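Clear Ice and Clean Shakers: Notes for the Home Bar

14 Shares
3 Comments

Most cloudy ice comes from freezing water in a tray from all sides at once. The air gets pushed to the middle and stays there. If you want a clear block, use a small hard-sided cooler that fits in the freezer. Fill it with tap water, leave the lid off, and let it freeze from the top down. Mine takes 19 hours to get a good thick slab with some water still under it. Pull it then. If you wait until it freezes solid, the bottom third goes white and you have to saw it off.

Let the block sit on the counter until the frost on the outside goes glassy. Ice straight out of the freezer cracks when you touch it with a knife. Score a line with a serrated bread knife, set the blade in the line, and tap the back of it with a rolling pin. It splits clean most of the time. I cut mine into 2 inch cubes, which fit a rocks glass with a little room at the side.

Store the cubes in a freezer bag with the air pressed out. They pick up smells. I once kept some next to a bag of chopped onion and every drink that week tasted of it.
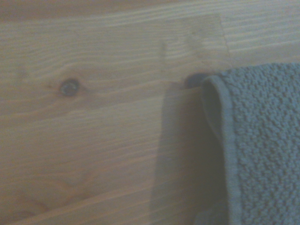
Citrus is the other thing that makes a mess. Juice it the same day you plan to use it, and peel before you juice, since a squeezed lemon is nearly impossible to peel. Lime juice left on wood for a whole evening can leave a pale mark, and on wood like pine with wavy grain like this, curving into long ovals where it swirls around a defect in the board, I wipe along the lines with a damp cloth and then dry it. Scrubbing in circles raises the fibers. If a spot has gone rough, a light pass with fine sandpaper in the direction of the grain will take it down, and then you need to put some finish back on.

Simple syrup: equal weights of sugar and water, stirred over low heat until it goes clear. Don't boil it. Keep it in the fridge in a jar you have rinsed with boiling water, and put the month on the lid. A spoonful of vodka helps it keep. For small batches I use 50 grams of each.

Stuck shaker tins come apart if you hit the side with the heel of your hand, where the gap between the two tins starts to open. Don't bang them on the counter. If that fails, run warm water over the outside of the larger tin for a few seconds and try again.

Sticky bottle caps are dried sugar. Wipe the neck of every liqueur bottle with a hot wet rag before you put the cap back. For one already stuck, hold it upside down in a cup of hot water, cap only, then turn it with a rubber glove.

Strainer springs hold pulp. Slide the spring off the plate, soak both in hot water and dish soap, and go over the coil with an old toothbrush. Dry it before you put it back on or the cheaper ones rust.

Vermouth goes in the fridge once it is open. Buy the half bottle if you only make one drink a week.

3 Comments

Dagmar Jireš
The bread knife trick works. I had been using a screwdriver and losing half the block.

Eduard Bartoš
Does the cooler method work in a chest freezer?

Dagmar Jireš
Yes, mine is a chest freezer. Check it earlier the first time.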